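Home > Cooperative > Meetings > Minutes

Bestum Housing Cooperative
Minutes of the members' meeting, Jul 6, 2018

Present: Ivone Lopes (chair), Nikola Dudek (minutes), Pramila Joshi, Lech Wasilewska, Mathis Pichon, and members as signed in the book.
Apologies: as listed in the book.

Note from the minute taker: I was asked in June to keep these shorter. I have tried. Where I disagreed with something I have said so and marked it as mine, as agreed when I took this on.

1. Minutes of the June meeting

Approved with one correction. Under item 4 the minutes said the Kular proposal had been "welcomed." Lech Wasilewska said he was in the room and did not hear any welcoming. Changed to "received."

2. Matters arising

The stairwell light on the north side is still out. Unex has been written to again. Their answer is the same as the last one, with a new greeting.

The bike room key has been copied. Please stop lending it to people who then lend it to other people.

The letter from Cieślak about the drain survey has been found. It was in the folder marked Drains, where no one had looked. It says the drains are in fair condition and recommends a further survey, by Cieślak.

3. Shared kitchen and food waste: the Kular proposal

This took most of the evening.

Ivone Lopes went over the proposal for those who missed June. Kular would supply a sealed collection bin for the yard, a caddy for each household, and an app in which members record what they throw away. The price is $359 a month for 35 households, with a minimum term of 3 years. Kular says members "typically see a clear drop" in food waste.

Lech Wasilewska asked what typically means. Ivone Lopes said she had asked Kular the same thing and had been sent a brochure. Lech Wasilewska asked whether the brochure said. It did not.

Pramila Joshi said she was in favor of cutting waste and against paying for an app to tell her she had thrown out a lettuce. She knows when she throws out a lettuce. She asked what happens to the records, who can read them, and whether households would be ranked. The proposal has a page headed "Friendly Competition." Several members said they did not want to be in a friendly competition with their neighbors. One member said she would win it.

Mathis Pichon spoke for the proposal. The bins in the yard smell from May on, the city is going to bring in separate collection sooner or later, and it would be better to have the habit first. He had spoken to a building that uses Kular and they were happy. Lech Wasilewska asked how long they had been using it. Since the spring. He said everybody is happy with a thing in the first spring.

Mathis Pichon said that was unfair and that by the same reasoning we would never try anything. The chair asked both to let others in.

Points raised from the floor, in the order I got them down:

The sealed bin would stand where the bench is now. The drawing does not show the bench.

Is the monthly price fixed for the whole term? It is fixed for the first year. After that it "reflects operating costs."

Can we leave early? Yes, by paying what is left.

Does the price include washing the bin? Page 6 says yes and page 9 says it is an optional extra. Mathis Pichon will ask.

What do people without a smartphone do? They may fill in a sheet, and someone in the building types it in. No one offered to be that someone.

Does it take meat and bones? Yes, if wrapped. Wrapped in what? In bags sold by Kular.

My own view, since I was asked for it at the meeting: I have read the proposal twice and cannot find the part that reduces waste. There is a part that collects it and a part that writes it down. Mathis Pichon wishes it noted that people who write things down change what they do. I have noted it. I would like to see it shown for a building our size over more than one season.

The chair put it to a show of hands whether to sign now, decline, or ask for better terms. The meeting was for asking for better terms. Mathis Pichon will go back to Kular on three points: a one-year term with no exit charge, the washing, and what data they keep. He will also ask for the figures behind the claim, and if there are none he will say so in writing.

Lech Wasilewska asked that the bench be added to the list. Added.

4. A cheaper trial in the meantime

Pramila Joshi suggested that anyone who is interested do it on paper for 20 days, with a sheet on the fridge and no app, and bring the sheet to the next meeting. Names can be left off. It costs nothing but the sheet.

Lech Wasilewska doubted that a sheet on a fridge would prove anything either way. The people who fill it in will be the people who already eat their leftovers. Pramila Joshi agreed and said it would still be more than we have from Kular.

There was some back and forth about what counts. Agreed for the trial: peelings, coffee grounds and bones do not count. Bread counts. Leftovers thrown out after sitting in the fridge count. Food a child has been served and has not eaten counts, over the objection of two parents, who said we might as well weigh the weather.

Sheets are in the laundry room from tomorrow. Write the day, what it was, and a rough size (spoon, cup or plate). Please don't write excuses in the size column.

5. Children's table in the shared kitchen

The request is for the low table by the window to be kept for the younger children while meals are being cooked. At present they are underfoot near the stove, and this has been complained of more than once.

Ivone Lopes supported it. She thought children who play at cooking get curious about the real thing and end up wasting less. I asked what this was based on. She said on children. I have my doubts, having raised one who played kitchen for years and would eat four things.

The toys would be kept in a lidded box and put away by eight. Play food only on the table, and nothing from the kitchen cupboards. Pramila Joshi wanted the box checked now and then for small parts, with the toddlers in mind. 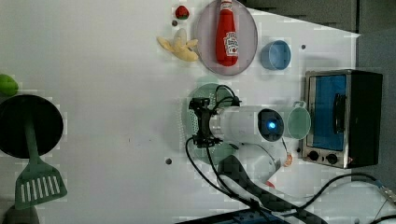
A toy banana never went brown in anybody's fruit bowl, said Lech Wasilewska, and if we want children to learn what waste is they should be peeling the real one and eating it, or at least seeing it go in the bin. He was not against the table. He was against the table being counted as part of the food waste plan, when it is somewhere for children to sit.

Ivone Lopes accepted this. The table was approved as a table. The sentence about "early food education" is struck from the request. To be looked at again when school starts.

6. Freezer in the shared kitchen

The chest freezer is full and no one can say of what. A good part of the contents has no name or date on it. Mathis Pichon pointed out that this was food waste too, only slower, and I have to give him that one.

Agreed: a notice goes up this week. Anything still without a name when the notice comes down will be thrown out. Pramila Joshi will put a pen on a string by the freezer. It was remarked that we have had a pen on a string before. The string is still there.

A member asked whether the unnamed food could be cooked and shared instead. Opinions differed on whether they would want to eat it. Not adopted.

7. Unex service contract

The contract for the boiler and the stairwells comes up for renewal in the fall. Unex has offered to renew "on the same favorable terms." Lech Wasilewska asked for whom. He will get two other quotes. The chair asked that the quotes be for the same work this time, as last time we compared one firm with windows to another without and argued for a month before anyone saw it.

8. Any other business

The yard gate bangs. A rubber strip was suggested. Mathis Pichon has one.

A member asked if minutes could be put up sooner. I will try. It would help if people did not send me what they wish they had said.

The question of the barbecue was raised and put off, as it was late.

Actions

Mathis Pichon: Kular, on term, washing, data, figures and bench. Gate strip.
Pramila Joshi: trial sheets in the laundry room, freezer notice, pen.
Lech Wasilewska: two quotes against Unex, same scope of work.
Ivone Lopes: table and toy box. Answer to Cieślak, saying no to the further survey for now.
Nikola Dudek: these minutes.

The next meeting will be announced on the board by the mailboxes. Bring your sheet, filled in or not.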